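Stripping a Dell tower for parts, part 4

Posted 2024-05-10 in Hardware

Adom Frimpong passed on a Dell desktop tower when the Hollbridge office cleared its storeroom in February. It had no notes with it and no hard drive password, so the plan is to treat it as a parts donor and keep the board if the board is any good. Parts 1 to 3 covered the paperwork, the outside of the case and the dust. Part 4 is the inside.

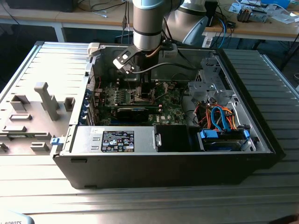

The Dell on its side, side panel off.

Layout first. With the case lying down, the power supply runs across the front edge and the hard drive bay sits to the right of it. The drive is held in a blue plastic carrier. Dell has used blue for parts you are meant to touch for a long time, and it saves a lot of hunting for screws. I left the cabling connected at this stage and will label each lead with masking tape — colour alone is not a reliable guide once everything is in a box.

Order of removal, for anyone following along at home: SATA data, SATA power, drive, expansion card, then the main board power leads. Ekua Dramani prefers to pull the card first. Either order is fine. 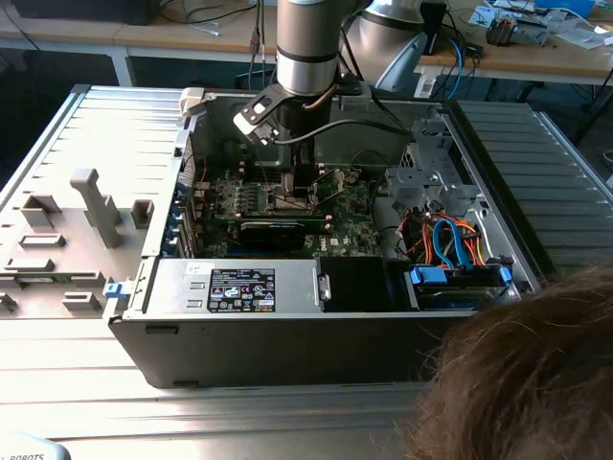

2 min read

The graphics card sits in a slot just above the power supply, so there is not much room for fingers on that side. Release the slot latch fully before lifting. If the card resists, check the latch again and leave the screwdriver in the drawer.

I don't bother testing used power supplies past a basic load check. This one goes to Araba Fiadzo, who keeps a shelf of them at Wargate.

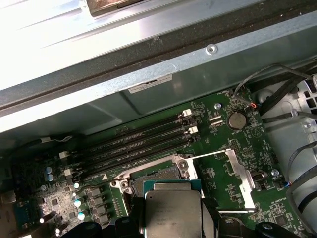

Memory is the part I get asked for most, and I was hoping to send a matched pair to Meinir Vaughan for her file server. No luck on this one. All four slots look bare, so she will be getting sticks from the Skama box instead. The coin cell is easy to reach beside them and I replace those as a matter of course, at 52 cents each when bought by the card. An old cell will lose the clock and the BIOS settings, and you can waste an evening chasing the wrong fault. 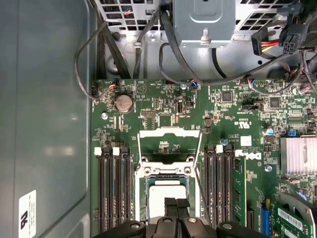

Word count: 168

Socket notes. Once the socket is open, keep everything away from the contacts and fit a cover if the board is going into storage. I use the clip-on plastic type and an antistatic bag over the lot.

Fan leads come off by the plug, never by the wires. Write down which header each one came from.

Still to do: bench test, BIOS version, decide on the case.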